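Two-arm kitchen kit from Gremuvska — worth it?
Forum: Benchtop Automation

dunum_dad wrote:
Hello all! I've been going back and forth on the Ionescu two-arm package since February, and I'd love opinions before I spend the money. Tray, bowl, cutting board, pretend lunch — the usual. 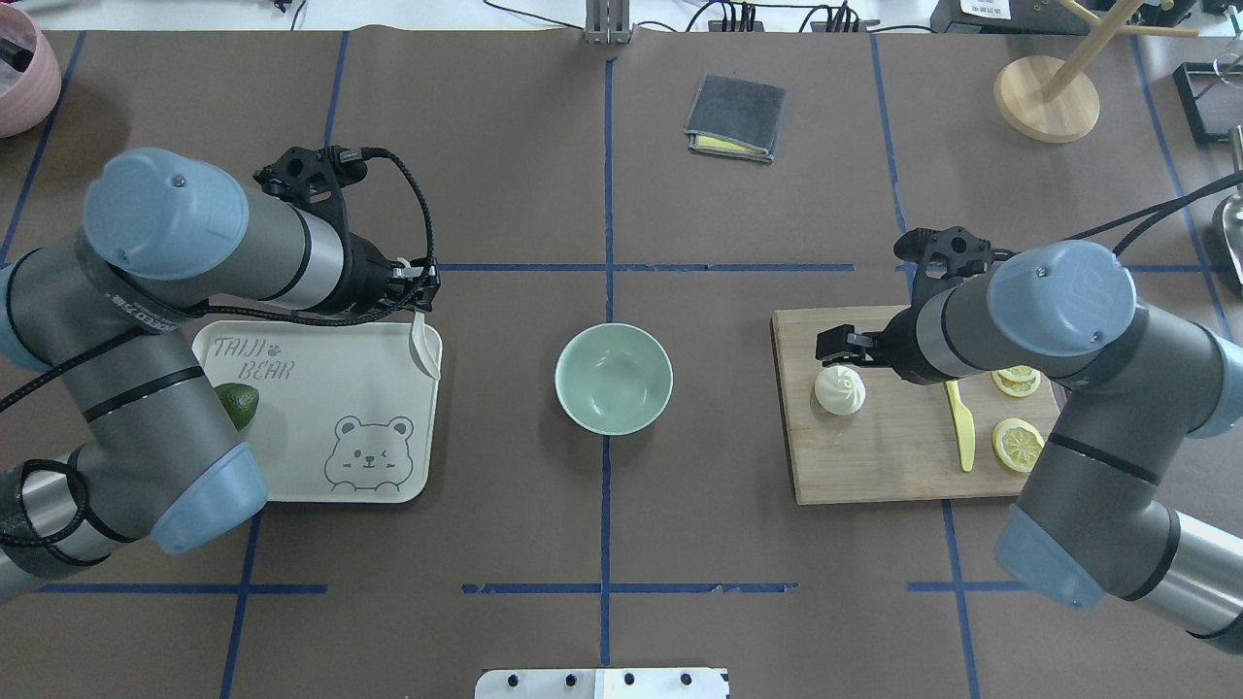
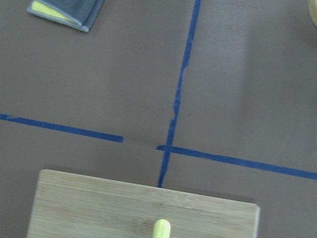
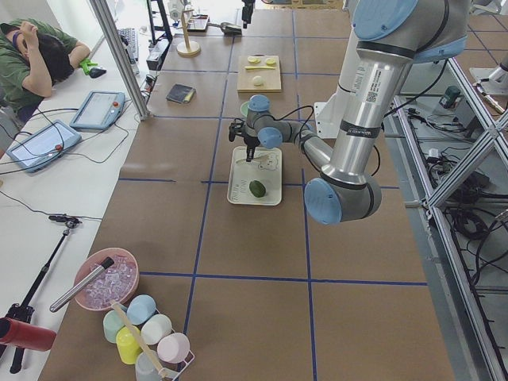 Reply from Barasstead
Lovely arms, but 400 a month for support is steep, my friend. I had 6 months of it and called twice.

Reply from softgrip
I have to disagree, kindly! Those calls saved me a whole week — and the wrist view is worth plenty when you're lining things up on a board.

Reply from dunum_dad
Thank you both. Does the 100 setup fee cover both arms?

Reply from softgrip
Mine did, yes.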